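4.3 Comparing hands at the play kitchen

Read Section 4.2 first if the arm has not been homed since you last moved the bench.

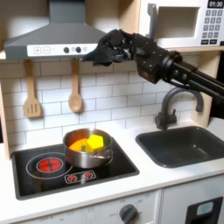 Figure 4-3. Multi-fingered hand at the right end of the hood's control strip, knobs to its left.

The play kitchen is the standard comparison station for every hand and gripper that fits the Trurier wrist plate. It was built for small children, who manage it without calibration. Please allow more time for the robot.

You will run the same set of tasks with the Vemudness multi-fingered hand and then with the Hitberg two-jaw gripper. Run them in that order. The jaw gripper is quicker to mount, and by the second half you will be glad of it.

Before you start

1. Set the controller to REDUCED and check that the speed limit reads 235 mm per second. The number resets every time the controller is restarted, including the restarts you did not ask for.
2. Hang the slotted spatula and the spoon on the hooks under the hood, spatula on the left.
3. Put the pot on the right half of the cooktop, with the toy food inside it.
4. Jog the arm through the full reach from the hood to the sink and watch the cables at the wrist. If they pull tight anywhere, add slack at the forearm clip and jog again.

CAUTION: The forearm crosses above the faucet on its way to the hood. Keep at least 15 mm between them along the whole path. The arm will win any argument with the faucet, and we are running low on faucets.

Running the hood task

5. Load the task file HOOD_A and select the hand profile. The two profile names differ by one letter. We have asked for this to be changed.
6. Move to the start pose, with the fingers just below the right end of the control strip and slightly in front of it.
7. Press Run. The hand should close on the right-hand knob, turn it a quarter turn, let go and back away.
8. Score the attempt before you reset anything. A knob that turned and then sprang back is a miss, however good it looked.
9. Repeat until the log shows 400 attempts. You may stop for lunch, but leave the arm powered so the joints stay at working temperature.

NOTE: Don't score the plus and minus buttons here. They are printed on, and a hand that presses them perfectly gets the same result as one that misses. Button pressing is covered in Section 4.5.

Changing to the gripper

10. Park the arm, cut power at the wrist and wait for the status light to go out.
11. Support the hand from underneath while you loosen the wrist plate. Do not hold it by the fingers -- the joint screws are small, and they roll.
12. Fit the gripper, load the gripper profile and repeat steps 4 through 9 for another 400 attempts.

CAUTION: Never run the gripper on the hand profile. The controller will try to move fingers it no longer has and report a fault on each of them, one at a time, with a beep.

Reading the results

Export both logs to the Trương viewer and compare first-try success before anything else. Average time favors the gripper in almost every run, mostly by skipping the part where it thinks about its thumb. For the spoon and spatula tasks, go to Section 4.4 and leave the pot where it is.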